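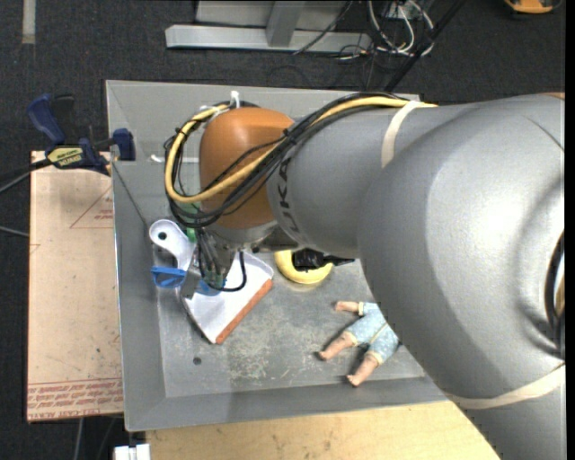
A KUKA arm with an orange wrist, over a shallow metal bin.

Stindari: Frequently Asked Questions

What is Stindari?

A tabletop roleplaying game set in the drowned canal city of Beltska. Players are salvagers, debt collectors or minor clergy. The publisher is Dravcombe Games, who also run this page, so read the praise with that in mind.

Is it really "rules light"?

The back cover says so. The book has 964 entries in its index, so we'd call it rules medium and let you argue it out with your group. The core roll does fit on one side of paper. The rest is optional, in the sense that the game gets a bit thin if you leave all of it out.

What dice do I need?

Two ten-sided dice per player. We sell a custom set with canal symbols on it. You don't need it, and the symbols are hard to read in poor light.

How many players does it take?

The game works best with 5, including the referee. We list solo rules as a feature, but they run to two pages and several playtesters gave up on them. If you mainly play alone, try the free download before you spend anything.

Can I use it with my existing fantasy campaign?

Up to a point. There is a conversion table in chapter 19. Monsters come across well enough. Magic doesn't, and we would be wary of anyone who claims their system converts to everything.

What is the Cherkaoui supplement?

Cherkaoui is the desert port at the far end of the trade route, with its own book of maps, guilds and ships. You can run Stindari for years without it. Buy it if your players keep asking what lies beyond the sea gate.

Do I need the hardback?

No. The PDF has the same text and gets corrections first. The hardback has a ribbon and nicer paper. The limited edition of 600 copies has a different cover and is otherwise the same book. Whether it will ever be worth more than you paid is anyone's guess, and ours is no.

Is it suitable for children?

We'd say twelve and up. There is drowning, debt and one fairly nasty eel.

When is the second edition due?

October is the plan. Our last two plans slipped. The first edition will stay on sale as a PDF, and existing adventures should need only small changes, though we haven't tested every one of them yet.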